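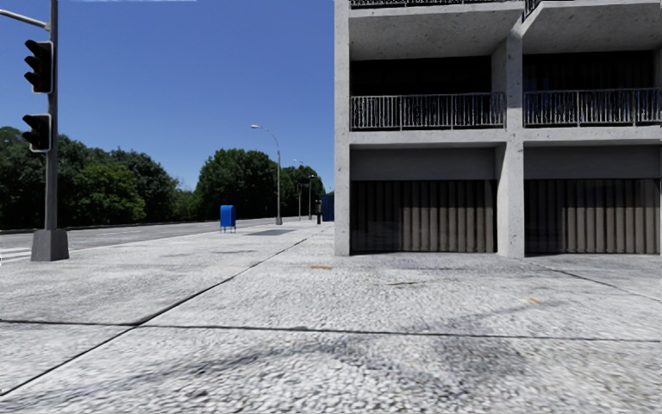 Unit 4: Showing a Robot What to Do by Remote Control
Robot Learning Workshop, Ganville

Reading before class: chapter 2 of the Stutine manual, up to the section on controller drift.

Welcome to my favorite unit! Up to now you've moved a robot by writing down where it should go. This week you show it instead. You drive, the computer keeps a record of what the robot saw and what you did with the stick, and later we train a program to do what you did. A recorded drive is called a demonstration. A program that copies demonstrations is doing imitation learning, or behavior cloning if you want to sound like the papers.

All of our driving happens in a simulated city block: a wide sidewalk, a concrete building on one side, a road with trees beyond it. The task is a sidewalk delivery run. You start on the pavement near the building and finish at the corner by the crosswalk.

Two ways of showing

By hand: you take hold of the robot's arm and move it through the task. Lovely for table work, and we'll do plenty of it in Unit 6. It doesn't help much with a rolling robot.

By remote control (teleoperation): you sit at the station with the stick and see only what the robot's camera sees. Don't peek at the overhead map! If you steer using something the robot can't see, the program has no way to learn why you turned, and it will learn something odd in its place.

What we record

Each step of a drive stores the camera view, the speed, the turn command and a time stamp. The shared Sindau set holds 1,237 drives from past classes, and you'll each add 12 more. Ten go to training and two are held back for testing. Keep your own test drives out of the training folder, please. It happens every term.

Corners are where it gets interesting

Straight sidewalk is easy, and most people's drives are full of it. The corner is a different story. You have curb, crosswalk stripes and a thick signal pole all close together, and small steering choices matter a lot. Slow down, stop fully before the curb, then line up with the white bars.
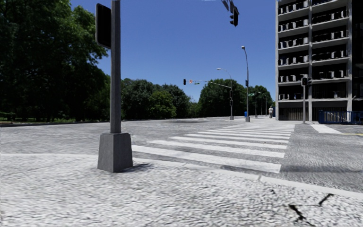
Tạ: I'd record a few messy approaches on purpose, because my program had only ever seen perfect ones and the first time it drifted toward the curb it had no idea how to get back.

Yes, and this is the big idea of the unit. A copied driver makes small errors, the errors add up, and soon it's in a spot no demonstration ever covered. So for at least a few of your drives, start off line or at a bad angle and show the recovery. Begin recording once you're already in the bad spot. We want the program to learn the fix and skip the mistake.

For the lab

Set the stick dead zone to 2 percent before your first drive.
Drive smoothly. Jerky stick work shows up in the trained robot, and you'll recognize your own habits in it (great fun to watch).
If you bump something, mark the drive as failed and keep the file.
Write one line of notes per drive: start position, anything unusual, how it ended.

Stations open at 17:00. Bring your notes from Unit 3, we'll use the speed plots again.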